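Why a bedroom gets dusty
Fisa Science Pages: Homes and Materials

Dust is a mixture of very small solid pieces. Each piece is called a particle. Most of the particles in house dust are too small to see one at a time. They become visible when many of them settle on the same surface, or when a beam of sunlight crosses a dim room.

What is in it?

The mixture is different in every home. A sample of house dust usually contains:

fibres from clothes, bedding and carpets
flakes of dead skin
soil carried in on shoes
pollen, in spring and summer
soot from cooking, candles and traffic
hair from people and pets
tiny pieces of insects

It is sometimes said that dust is nearly all skin. This is wrong. Skin is one part of the mixture, and in many rooms fibres and soil make up more of it.

How small is small?

Scientists measure dust in micrometres. There are 1,000 micrometres in one millimetre. A human hair is usually between 50 and 100 micrometres wide. A grain of grass pollen is often 30 or so. Particles of smoke can be smaller than one micrometre.

Size decides how a particle behaves. A large grain of sand falls straight to the floor. A small particle falls slowly, and the slightest movement of air will lift it again. The air pushes back against anything that falls through it. This push is called drag. For a very small particle, drag is nearly as strong as its weight, even when it is falling very slowly.

Why fabric matters

Cloth is made of yarn, and yarn is made of fibres twisted together. When cloth is rubbed, folded or shaken, some short fibres break or work loose. Bedding is rubbed for hours every night. A bedroom also tends to have more cloth in it than a kitchen or a bathroom.
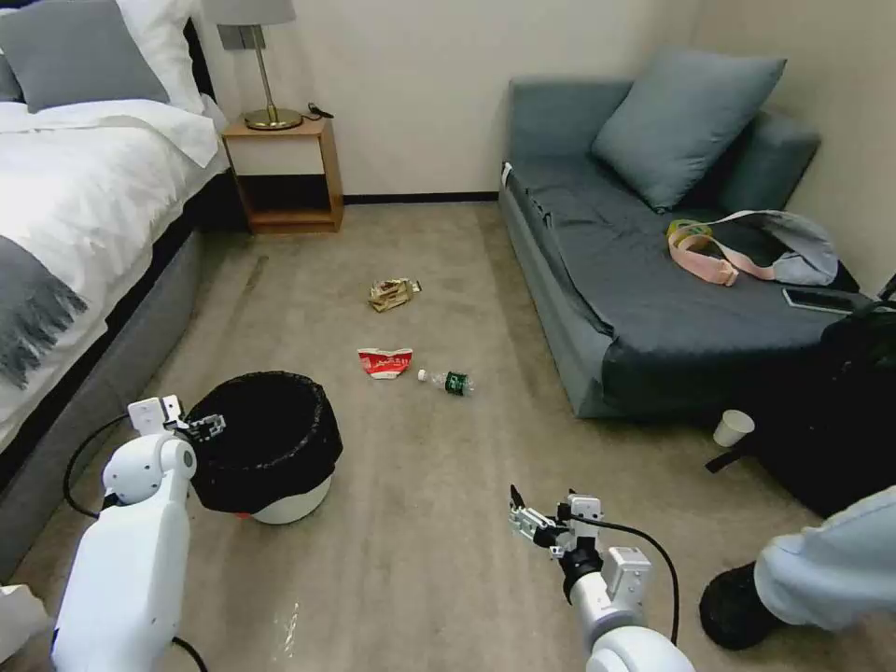

Bedding and carpet in the same bedroom.

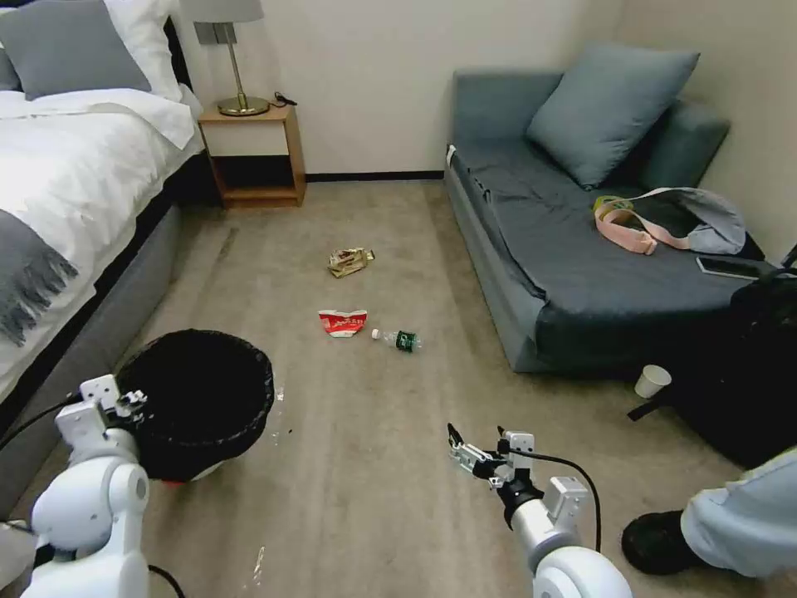

Carpet does two jobs at once. It sheds fibres, and it also holds particles that fall between its tufts. A hard floor holds very little. Dust on a hard floor is pushed along by air currents until it reaches a corner or the space under the furniture, where the air is still. There the fibres tangle together and collect smaller particles. The result is a dust ball.

Static electricity helps. When two materials rub together, one may take a small electric charge from the other. A charged surface pulls light particles towards it. Plastic and some man-made cloths do this well, especially when the air is dry.

Dust mites

A dust mite is an animal related to spiders. It has eight legs when adult and is less than half a millimetre long. It eats flakes of skin. It does not bite people. It does not drink either, but takes in water from the air, and so it does best in damp rooms.

Mite droppings can make some people sneeze or wheeze. Washing sheets at 60 degrees Celsius kills mites. Opening a window on a dry day lowers the amount of water in the air.

Measure it yourself

A class at Drarnesthorpe used this method in July. They put out 19 cards and left them for 4 days.

You need: plain white cards, clear sticky tape, scissors, a pencil, squared paper and a magnifying glass. Ask an adult to help with high shelves.

1. Cut a hole the size of a coin in the middle of each card.
2. Put tape across the back, so that the sticky side shows through the hole.
3. Write the place and the date on the card.
4. Lay the card flat with the sticky side facing up. Do not touch the tape.
5. Collect all the cards at the same time.
6. Press each card on to squared paper. Look through the tape with the magnifying glass and count the particles.

The class counted 262 particles on the card with the most. It had been on a low shelf beside a coat rack. The total for all the cards was 1425.

A fair test changes one thing at a time. To find out whether height matters, put the cards in one room at different heights. To find out whether carpet matters, use two rooms and keep the height the same. Particles too small to see with your magnifying glass will be missing from your count, so write down how strong the glass is.

Words used on this page

Drag: the push of air against a moving object.
Fibre: a thin thread of material.
Micrometre: one thousandth of a millimetre.
Particle: a very small piece of something.

Page last checked 5 Apr 2026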